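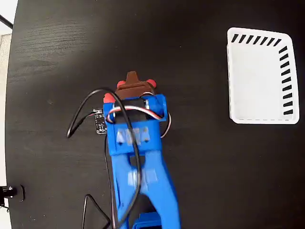 Lesezeit: 2 Minuten

Am Dienstag, 13. Dezember, habe ich mich endlich für die Deutschprüfung bei Gauthier angemeldet. Sie kostet 85 Euro und hat vier Teile. Vor dem Schreiben habe ich am meisten Respekt.

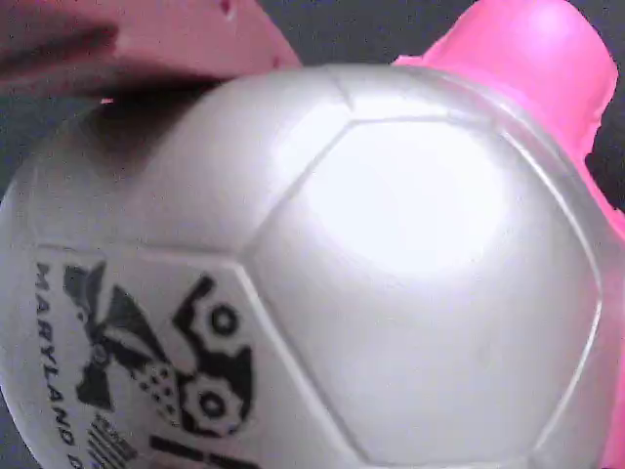
Wie ich lerne

Seit September mache ich jeden Abend fünf Aufgaben aus dem Heft von Rakholm - meistens Konjunktionen. Das Heft hat 335 Seiten, ich bin noch nicht bei der Hälfte.
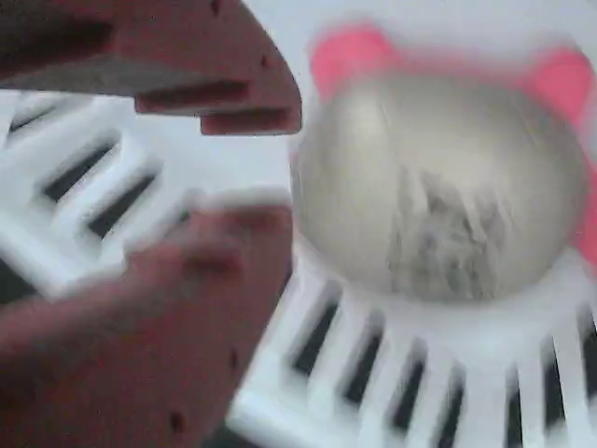
Ulesberg schreibt: Mach lieber einmal pro Woche eine ganze Probeprüfung mit Uhr, mir hat das beim Schreiben sehr geholfen.

Am Sonntag probiere ich es.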